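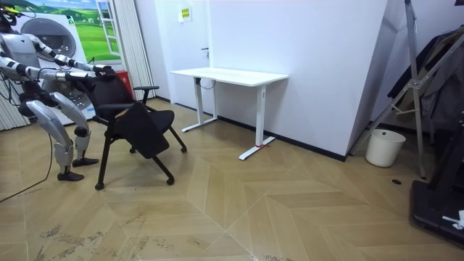
Dulstead Surname Index: progress report, January 2021

Work in this period centred on the parish registers for Dulstead and Stullum. We have now transcribed 2680 baptism and marriage entries and checked 1000 of them against the originals. The rest will be checked by the end of March.

The Stullum burial register is in poor shape. Water damage has made some 60 entries unreadable, and we have recorded these as gaps. No guesses at spelling have been entered.

Variant spellings are grouped under one heading only where a family can be followed through at least two records. Sowah appears in four spellings, all in the same household line. Ona is harder. It turns up as both a surname and a given name, sometimes on the same page, and we have left those entries ungrouped for now.
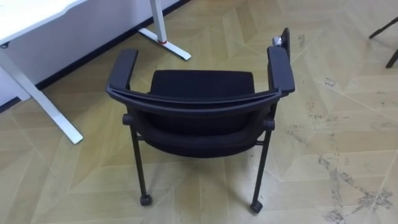
Black chair with armrests, seen from behind.

Spending is within the approved budget. The line for copying fees is nearly used up, and we ask to move the unspent travel money across to cover it.

Next steps are the Stullum land rolls, then a draft of the name headings for your comment. The draft will list the source for each spelling.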